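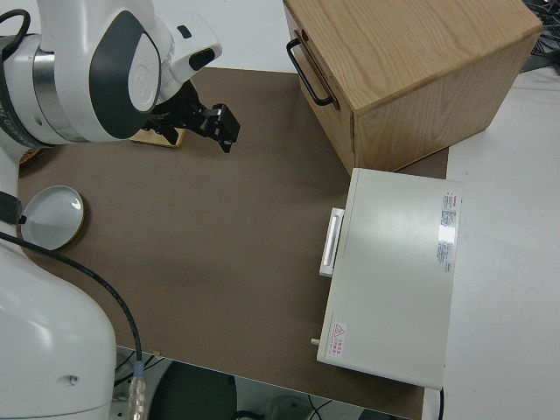 3.2 Objects and supports

The Clela set was assembled to cover the ordinary ways in which kitchenware is kept on a table between uses. Earlier work on tidiness ratings has mostly varied the number of items in view and left the type of support uncontrolled. A plate lying flat, a plate standing in a rack and a plate on top of a box were treated as the same thing. In our set the support is the main variable, and the items themselves were kept plain and few in colour so that a rater could name each one at a glance.

Four types of support are distinguished. Slotted supports hold an item on edge. Hanging supports carry it by a handle. Rimmed supports surround it without fixing its direction. Flat supports, including the tabletop, do neither. The category of a support was assigned before rating began and was not revised afterwards.

The slotted support is a light wooden dish rack holding a pale blue plate and a yellow plate. Both plates lean slightly, so their rims and undersides are visible from the side (Figure 2). The rimmed support is a round woven tray with a yellow ear of corn inside it. The tray is much wider than the corn is thick, and the corn can therefore lie at any angle without touching the surface outside.

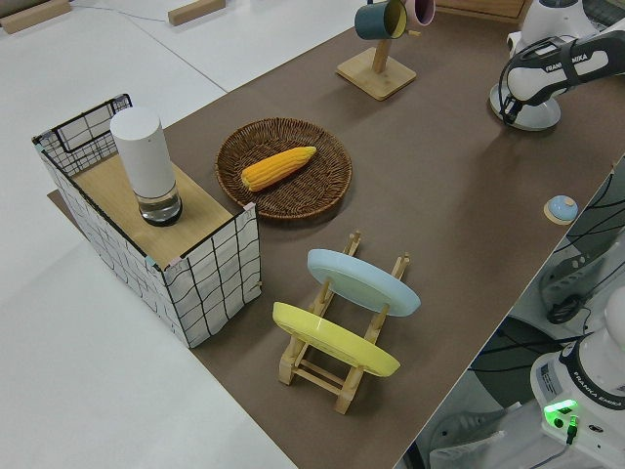 Flat supports were harder to define. The fabric-panelled storage basket is a container in its own right, but with a wooden board across the top it also becomes a raised shelf, and in this state it carries a tall white cylindrical container. We coded the board as a flat support and the basket beneath it as furniture. Baidoo's original scheme would have coded the pair as a stack. We departed from it here because pilot raters at Brirnel described the board and the basket separately in most of their comments.

The hanging support is a wooden mug tree with a square base. It carries a pink mug and a dark teal mug by their handles. Position around the post was allowed to vary, and so was the position of the tree relative to the tray and the rack. All objects in the main layouts stand on a brown covering that contrasts with the white table and keeps the outlines of the lighter wooden pieces easy to read.
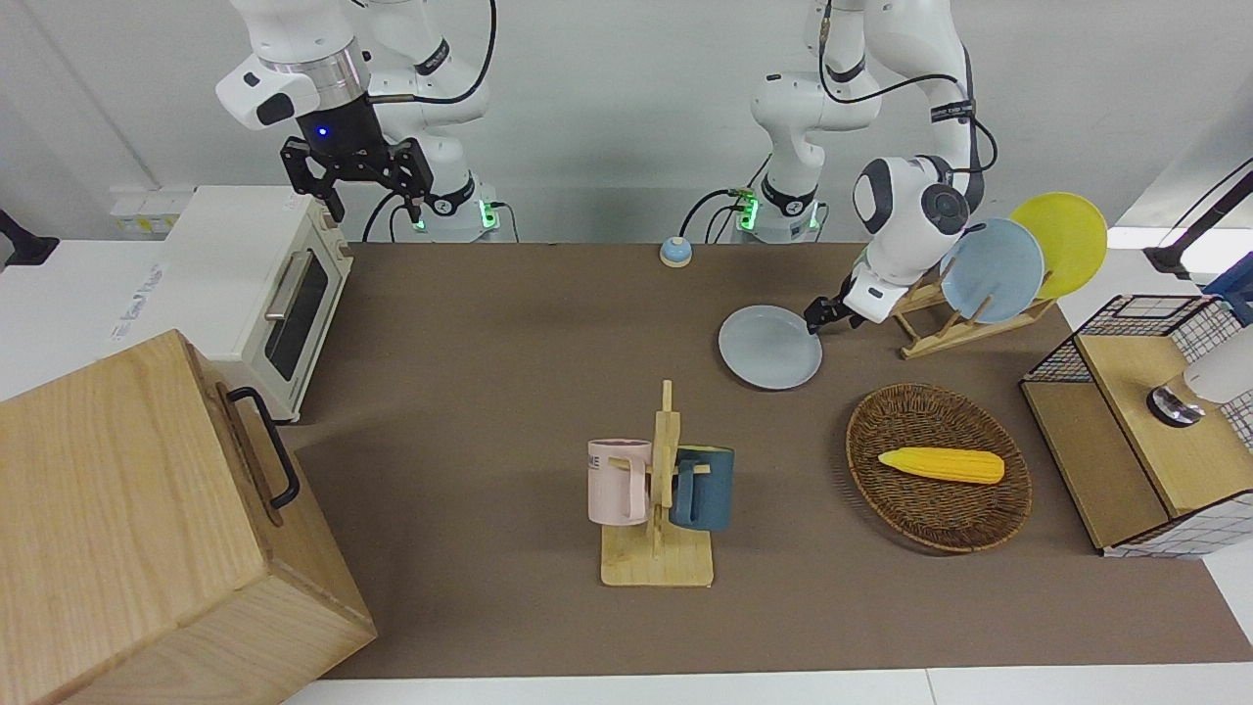 Ratings were collected from 8 raters, who worked alone and saw the layouts in a different order each. A rater gave one score for the table as a whole and one for every item, on the Amissah scale of visual order. Comments were optional and were limited to 2,000 characters. After removal of incomplete sessions, 623 item scores remained for analysis. Records were stored in Gridurex under the item name, the support category and the nearest neighbouring object.

Neighbours were recorded by edge distance, measured at table level. An item less than 300 mm from another was coded as grouped. This threshold favours wide, low objects – the tray in particular – over upright ones, and the effect is taken up again in Section 5. A plate on the table was treated as a separate item even when it lay beside the rack, and its distance was taken from the rim to the closest part of the rack's base.
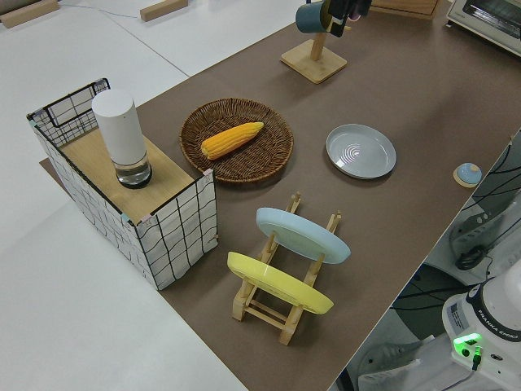 Two points of coding remain. First, an item inside a rimmed support was scored for order relative to the rim and then for order relative to the table edge, and the lower of the two scores was kept. Second, items resting on a lid or board were never coded as grouped with items at table level, whatever the distance between them. Nana Baidoo recoded a portion of the layouts in August using the written rules alone. Disagreements were confined to the storage basket and were settled by discussion before the models in Section 4 were fitted.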